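4.2 Where tan stops and brown begins

Last updated: December

The free-naming task gave us our favorite result of the whole project. We had expected people in Bridach to agree on the dark end of the wood range and to drift apart on the pale end, where English has plenty of words and very few rules. The opposite happened. Pale samples drew "tan" and "cream" again and again, while the middle of the range – the warm colors of furniture, fence posts and bread crust – split people in ways we are still enjoying. One sample, number 3 on the Iten card, was called tan, orange, honey, light brown and "pencil color" by people who live in the same town and buy paint in the same store.

We collected 1,430 names in all, after removing blanks and answers that named an object with no color word in it. The removed answers deserve a paper of their own. "My aunt's sideboard" is a wonderful description of a color, and we were sorry to lose it!

Two patterns stand out. The first is that people used a compound name (orange-tan, yellow-brown) far more often when a sample had visible grain than when it was a flat painted chip of the same average color. Grain puts two colors side by side, and a speaker who wants to be fair to both reaches for the hyphen. The Bellamy cards have both kinds of sample, so the comparison could be made within a single sitting, with the same person under the same lamp. The second pattern is that the boundary between tan and brown moved when something else was in view. Next to a dark walnut chip, a middling sample became tan. Next to a white card, the very same sample slid over to brown. This agrees nicely with what older work on surrounds would lead us to expect, though we had not seen it shown for everyday wood words before.

Spelling variants were merged by hand. We kept "tannish" apart from "tan", as speakers in the Gollell interviews insisted, with real feeling, that the two words do different jobs.
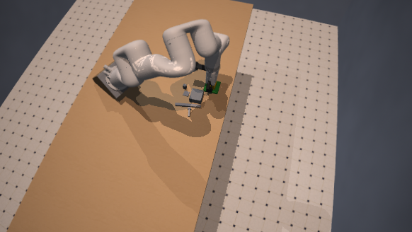
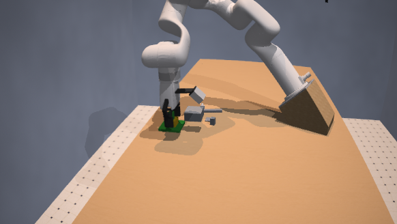
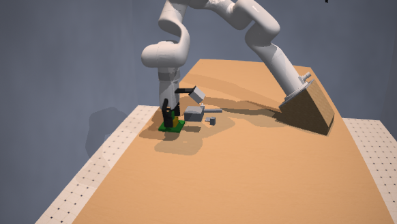

Figure 3. Three rendered views, each with a green square on a table.

Naming a wood color in a full setting is a harder job than naming it from a chip, and we think the gap between the two is where the most exciting work lies. A chip has one neighbor, chosen by the experimenter. A furnished room has dozens, and some of them pull in different directions. Even a fairly bare setting raises the problem: in the second view of Figure 3, "tan" suits the tabletop and "brown" suits the wedge-shaped block on it, yet both are wood, and a speaker who had only the block to look at might well choose another word. The green square is a neighbor of a different sort, far from the wood range altogether, and our chip data say nothing about what a neighbor like that does to the tan boundary. A follow-up task with colored surrounds would settle it, and the Iten card already has enough middle-range samples to make a start.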